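A morning at the Stesevell mill

I'd been meaning to go to Stesevell for years. My gran had one of their blankets on the end of her bed, a heavy grey thing with a red stripe that scratched your chin if you pulled it up too high, and when I saw that the mill was opening its doors for a few days in January I put my name down before I'd even checked how to get there. (Two buses and a long walk uphill, as I found out. Wear proper boots.)

Doors opened at half past nine and there was already a queue by the gate. Someone came along it with a tray of coffee in paper cups, so we all cheered up. Tickets were checked, coats went on pegs in what used to be the wages office, and we were split up into groups by which side of the room we happened to be standing on. I got the left-hand side, and with it Hedvig Skjelbred, who has worked in the finishing room since she was nineteen and talks at a tremendous speed.

The wool store

We started at the bottom of the building, in the wool store, and oh, the smell! Sheep, mostly, and something a bit like candle wax. The fleeces come in from farms up and down the valley and get sorted by hand on long slatted tables. Hedvig had us all push our hands into a sack up to the elbow and then sniff our fingers. She says you can tell the sorters in the village shop by how soft their hands are, and I believe it. Mine felt lovely until I'd washed them.

The mill gets through 452 sacks in a good year. A fair bit of what comes in isn't fit for blankets and goes off to a firm called Dolex, who turn it into insulation for lofts. A man in our group had it in his own roof and was very keen to tell us how warm his landing was.

Carding and spinning

Up one flight, and this is where it gets loud. They hand you ear defenders at the door and you do need them. The carding machine is a Viklund, the oldest thing in the place, and it fills most of the room with its rollers. The wool goes in at one end in clumps and comes off the other as a sort of fog that you could read a newspaper through. I could have stood there all day. It was switched off twice while we were in there so that Hedvig could shout something at us, and both times I missed most of it because I'd forgotten to take the ear defenders off.

The spinning frames are next door and a good deal newer. I'm afraid I understood less here. There's a lot of business about twist, and which way it goes, and why the warp wants more of it than the weft. I nodded along. The woman next to me was a hand spinner and asked six questions in a row, all of them good ones by the look on Hedvig's face, so if you want the technical side you should find her and not me.

The weaving shed

This was what I'd come for. Long room, north windows, looms down both sides, and Agnes Rustad in charge of the lot. Agnes is a very calm person in a very noisy place. She had one loom set to run slowly so we could follow what was happening, and then she let it go at full speed and everyone took a step back.

A single blanket warp has 3,000 threads in it, and every one of them has to be drawn in by hand when they change the pattern. It takes two people most of a shift, one on each side, passing threads through with a little hook. Agnes let a few of us have a go on a practice frame. I managed four threads and got one of them wrong! She undid it without saying a word, which I thought was kind.

We were allowed to get right in close at this point, sleeves pushed up and everybody leaning over everybody else, and I lost all track of the time. 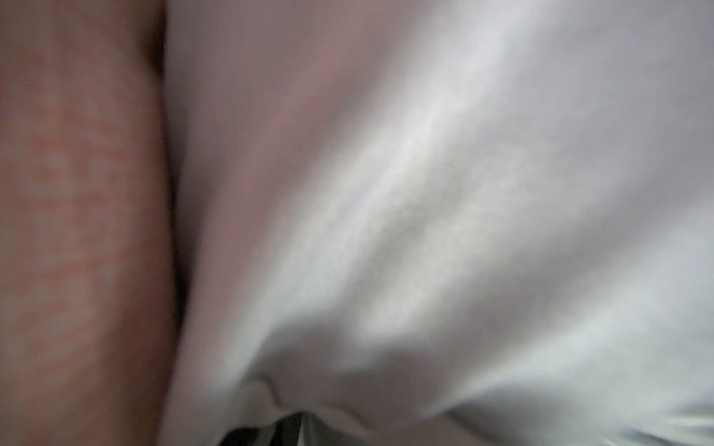

Washing and finishing

Back down the stairs again, into the steam. Cloth straight off the loom is thin and rather greasy, and I was a bit disappointed when I felt it. It goes into the washing troughs and gets thumped about until it shrinks up and thickens, and then it's stretched out to dry on hooks. After that it's brushed to bring up the nap. Hedvig passed round a before and an after, and you'd never think they were the same stuff.

This is her own department and she slowed down a little here, for her. She showed us how she checks a blanket by running it over a bar with the light behind it, feeling for knots with the flat of her hand. Any fault gets a bit of white string tied through the edge. Anything with more than three strings goes to the seconds shelf, so of course we all wanted to know where the seconds shelf was.

The shop and the canteen

It's on the left as you come out, behind the door. I got there fourth and came away with a small throw in the Breltar pattern, the one with the zigzag, with two strings still in the edge. I can't find what's wrong with it anywhere. Full-price blankets were well beyond me but I did stroke several.

Lunch was in the canteen, pea soup and flatbread, and waffles if you were quick. They'd catered for 200 over the day and I think the waffles went a lot sooner than the soup did. There's a wall of old staff photographs by the hatch that's worth a look while you queue, with the outing to the coast my favourite – every single person in a hat.

If you're thinking of going next time, book the early slot, take cash for the shop, and sit on the right-hand side of the second bus for the view over the weir. My throw is on the back of the sofa now and the cat has already claimed it.

Contact | © All text and photographs remain with the author | Back to top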